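Home | Courses | Handouts | Reading list | Contact

Housekeeping Practice, Unit 4: Clearing and Wiping a Work Surface
Notes by Nazma Talukder, March

Most surfaces in a shared room get wiped around, with things left standing where they were. Over a few weeks this leaves rings and a gray film that takes much longer to shift than a daily wipe would. Today we cover the low cabinet, the kind with a flat top and drawers underneath.

Order of work:

1. Close all drawers before you start. Crumbs fall into an open top drawer.
2. Take everything off the top. Check that caps are on tight before lifting bottles.
3. Hold a bottle by the body, below the label. A thin plastic bottle gives when you squeeze it, so use a light grip.
4. Wipe from the back edge toward you, in straight overlapping strokes.
5. Go along the front edge last. If it is raised, dirt collects on the inside of it.

The sponge stays on the top while you work. A bottle that is partly full is heavy enough to press water out of a damp sponge, so keep the two apart when you set things back.

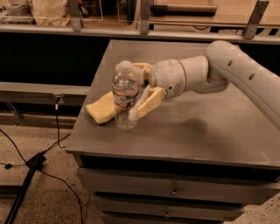
Aarne Kettunen would do it the other way round - front edge first, while the sponge is clean, and then the flat part. He finds that the dirt from the edge comes back onto the top otherwise.

Both orders are acceptable in the practical, as long as you rinse the sponge in between. Matte tops show streaks less than glossy ones but hold on to grease. Use warm water and a drop of dish soap, and skip the scouring side on anything that already looks worn.

For next time: read handout 26 on drawer fronts and handles. Bring your own sponge - the supply closet is in room 170.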